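Glove notes from the kitchen end of the shop

By Liette Fehr

Hello again from the back half of the building! If you read the last newsletter you know I had a pile of parts, a sewing kit and a lot of opinions. Now I have a glove I can wear, which feels like a big step up, even if it makes my right hand look like it belongs to somebody else.

For anyone new, the project is called Tazi. The plan is to record how a person picks things up and puts them down in a kitchen, then use those recordings to teach the little arm on bench two (that's Brenau, the one with the squeaky elbow) to do some of the same jobs. I'm starting with one hand because one hand is plenty of trouble.

The first version was a gardening glove with everything zip-tied to it, and it lasted one evening. The ties dug into my knuckles and the whole lot slid toward my thumb every time I made a fist. Version two is a thin black stretchy glove with a stiff patch sewn on the back, and the electronics screw down to the patch. I must have unpicked that seam four times. Use upholstery thread, please, and don't try to do it on the shop sewing machine like I did. (Sorry about the needle. I've put a new pack in the drawer.)

The cube took even longer. It's the part that lets the camera work out where my hand is and which way it's turned, so the patterns on it have to be flat and crisp. My first one was printed on glossy paper and the overhead lights bounced right off it. I redid it on matte sticker sheet, and I left a bit of white outside each black border this time, which made a huge difference. The tracking script is Tornesex, the one I keep on the shared drive, and it now loses the cube for a moment here and there where it used to lose it for good. My longest session so far came to 1,283 readings, and 90 of those were junk. I'll take that!

The countertop by the cabinets has turned into my favorite spot to work. It's dark and speckled, so pale things show up nicely against it, and the fixed camera gets a good steep look down at my hands. Bottles are what I'm practicing on now. They're harder than boxes, and I have to think about where my fingers go, which is a funny thing to be doing at my age. I turn the hand so the cube stays outside the bottle and I try not to rush.
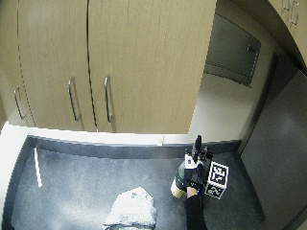
Gloved up and holding the green bottle, cube side out.

Next on the list is a wrist strap that doesn't creep up my sleeve, and after that a lighter cube, if I can find something stiffer than card. I've spent 115 dollars so far, most of it on sensors and a silly amount on thread. If anyone has scraps of thin foam board, drop them in the box marked Grastier under the bench and I'll be very grateful.

I'm hoping to get Brenau copying a simple bottle pickup in October. Come by and try the glove if you have smallish hands, and bring a bottle from home if it's an odd shape. I've gotten much too used to mine.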